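The slow return of the hall

For much of the last century the entrance hall was the room designers tried to remove. Open plans brought the front door straight into the living space, and the floor area saved was given to kitchens. That trend has now weakened. House builders in several countries are again drawing a separate room behind the front door, and the reasons are mostly technical.

The first is air. A heated house loses warm air each time the door is opened, and the loss grows with the difference in temperature and with wind pressure on the door. A lobby with a second door cuts this exchange, provided both doors are not open together. In a tightly sealed house the effect is easy to measure, which helps to explain why the lobby has come back first in low-energy building.

The Wulberg estate, a development of terraced houses finished in June, is a fair example. Each house has a lobby two metres deep, tiled, unheated and closed off by a glazed inner door. The depth was set so that an adult with a pushchair can shut the outer door before opening the inner one. Earlier drawings showed a shallower space, and a full-size mock-up in plywood showed that it could not be used in this way.

Floors and dirt

The second reason is dirt. Grit carried indoors on soles is the main cause of wear on timber floors near the door. Matting removes part of it, but only if the walker takes several steps on it. A loose mat of the usual size allows one step with each foot at best. At Wulberg the matting is set into a well and runs for most of the length of the lobby, with its surface level with the tiles.

The well has to be drained or lifted for cleaning. Jorkari, which supplied the matting, makes it in strips that roll up from one end. The strips are heavy, and over 16 households asked for a lighter version in the first months. The alternative is a shallower well, which fills sooner.

Storage at floor level

Once outdoor shoes stop at the door, they need a place. Closed cupboards look tidy but hold damp air, and leather kept in them dries slowly. Open racks dry shoes faster and cost less, at the price of being on view. Slatted shelves are better than solid ones for the same reason, and a gap below the lowest shelf makes sweeping easier. A pair left on the floor in front of the rack takes up walking width, so the clear passage should be measured with shoes out. 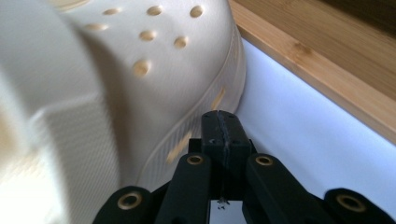
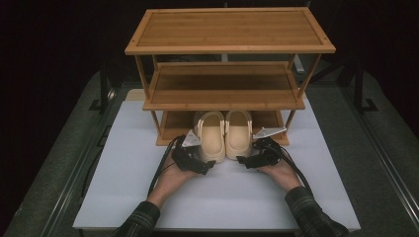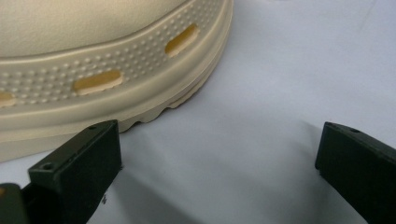
Beige clogs, with a three-tier bamboo rack in the second picture.

Doors and thresholds

The inner door is the part most often left out to save money, and without it the lobby does little for heat. Trirnska, a joinery firm working on the estate, fits a light glazed leaf with a brush seal at the foot. The outer door carries the full weather seal and the lock. Both open in the same direction, so that neither leaf swings into the other.

Thresholds are harder. A raised sill keeps out driven rain, while a level one suits wheelchairs and prams. The Dijkstra detail used here places a narrow drain outside the door and keeps the sill almost flush. It needs clearing of leaves each autumn, and the grating is held by 3 screws for that purpose.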